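Walk-Through Checklist, Bench Room and Back Storage
Esteban building, ground floor
Checked: 31/08/2019
Marks used: OK / FIX / WATCH

I do this one on a Saturday when I can have the place to myself, so forgive the rambling in the comments. If you only want the marks, read the first word after each item and skip the rest!

1. Door, hallway and exit path
OK. Door swings all the way open and the stack of Petby cartons that was leaning behind it last time is gone (thank you, whoever did that). The exit sign is lit. I could walk from the bench to the door with my arms out and not brush anything.

2. Fire extinguisher
WATCH. Gauge is in the green and the pin is in, but the inspection tag runs out in January and I'd like us to call before the holidays get in the way. The hook is a little high for me too. I can reach it, just not gracefully.

3. Lights
OK. All on, no flicker. The switch plate by the sink has a loose screw and I tightened it with a dime.

4. Floor
FIX. There's a lifted edge on the mat in front of the shelves, right where you turn with your hands full. I taped it down for now and the tape won't last a week with people scuffing over it. We need a new mat, and please let's get one with the beveled edge this time.

5. Work area, panels and poles
WATCH. I spent the longest on this one. The black plastic sheeting is doing its job as a cover, but sheeting can slide when you lean on it, so I've put "check that it's secured" on the list for good. Same goes for the big white panel: nothing heavy on top, and no leaving it where a corner sticks out at hip height.
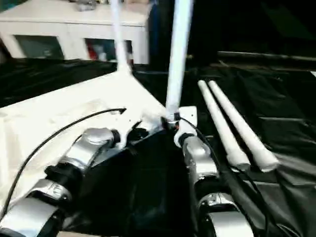 Item 5: white panel with cable across it, upright poles behind.

The panel is a bit scuffed and has some gray smudges on it, which I'm not marking down because scuffs don't hurt anybody. The cable I do mind. It's a thin black one looped right over the panel, and a loop like that is just waiting to catch a sleeve or a tool handle. Coil it or clip it, please! Poles get a hand on them before anybody lets go, and the thick one leans a little to the right, so I've written it down to be looked at again next time.

6. Power strips and outlets
FIX. The Duvico strip under the bench has a cracked housing near the switch. I unplugged it and put it in the box by the door with a note on it. No daisy-chaining the other strips to make up for it, I know how we all are.

7. Shelves
OK, mostly. The label on the tall unit says 500 lb per shelf and we're nowhere close. The short one is rated for 200 and that's where the Flindar bins keep ending up, so I moved 2 of them down to the floor level. Heavy stuff low, light stuff high.

8. Step stool
OK. Feet are all there, it doesn't rock, and it holds up to 200 lb according to the sticker.

9. First aid kit
FIX. Out of medium bandages again, and the tweezers have wandered off. I'll restock on Monday.

Still open from last time: the sink drips, and the window latch sticks unless you lift it as you turn.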